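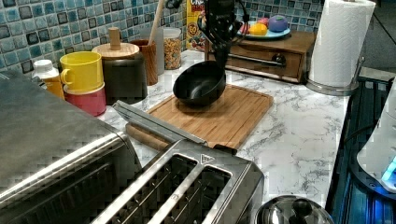
Minutes of the equipment planning meeting, kitchen arm project, July. I'm typing these up from my own scribble, so if I've put words in your mouth, tell me and I'll fix it before they go in the shared folder. We started at 9 with the gripper budget, because that's what everybody came to argue over. The case for a second gripper rests on dishes. The fingers we've got will close on the rim of a black bowl and hold it tilted over the cutting board, and I said that's the kind of grip we should be costing against, with a toaster in front and a row of containers behind, and not much spare room for a wrist and a bunch of cables. Everyone agreed a bare bench tells us very little about what to buy.

Apologies: two, both in my inbox, both fine.

Last meeting's minutes: accepted, with one fix. I'd written that the Brostier quote included freight. It doesn't. Sorry!

1. Gripper, second unit

We have two quotes. Brostier will do a gripper like for like, same mount, and we could bolt it on in an afternoon. Bestura want more money but their fingers have replaceable pads, and the pads are $93 a set. I'd budgeted nothing at all for pads, so that started a good long chat about consumables and why they never make it onto my spreadsheet (they will now, there's a new tab).

The feeling in the room leaned towards Bestura, mostly on the pads. One person was firmly against changing supplier mid-year and asked for that to be written down, so it's written down. We didn't vote. What we want first is a loan unit for a fortnight, and Bestura's rep hinted on the phone that it might be possible.

Action: me, to ask for the loan in writing and find out who pays the return courier.

2. Cables

This took longer than the gripper did. The question was whether to buy a proper sleeve kit for the wrist or keep going with clips and tape. The kit is $632 with fittings. I thought that was cheeky for what is a fancy sock – others thought it was fair once you add up the hours we spend re-clipping. Somebody pointed out that any second gripper will have its own cable run, so buying a sleeve now could mean buying the wrong diameter. Good point, and it pretty much finished the discussion.

Decision: hold off on the sleeve until the gripper is chosen. Tape in the meantime, and please use the cloth kind, the shiny stuff leaves gunk on everything.

3. Countertop gear and props

There was a request for a standing allowance for kitchen bits, so people stop paying out of their own pockets and then chasing me with crumpled receipts. I'm all for it. We talked about what should be on the list and settled on bowls in a few finishes, dark ones included, more plates, a couple of lids with different knobs, and long utensils. Long flat metal ones came up twice, being a pain to pick up off a board.

Toy fruit: we have some, we don't need more. I know they're cheap. Please stop.

We also talked about whether to buy a second toaster to match the one we use now. No decision. I'd rather have a different shape so that we learn something from it, but the counter-argument was that you want a straight swap if the first one gets dinged. Parked until next time.

Decision: the allowance goes in the draft budget as its own line, amount to be set once I've been through the old receipts.

4. Software seat for Vlad

For anyone new, Vlad is the scheduling tool we run the arm bookings through, and the licence is up for renewal. We have 2 seats and a queue of people borrowing each other's logins, which we aren't supposed to do. A third seat was supported by everyone. The Sulari add-on (the one that does maintenance reminders) got a lukewarm reception. A calendar on the wall does much the same job and doesn't need a password.

Action: renew with three seats, skip Sulari this year.

5. Spares

Short one. We're low on mounting screws and we've no spare power supply whatsoever, and that made a few people go a bit quiet. The power supply goes to the top of the list, ahead of the gripper if the money gets tight. I'll get a price this week and send it round by email so we don't have to wait for another meeting.

6. Other business

The storage cupboard door still sticks. Lift it a bit as you pull.

Could whoever has the good hex key set please bring it back, no questions asked.

Someone asked if we could meet later in the morning. I've put down 10 for next time and we'll see who turns up.

Draft budget comes round before the next meeting, with the pads tab in it.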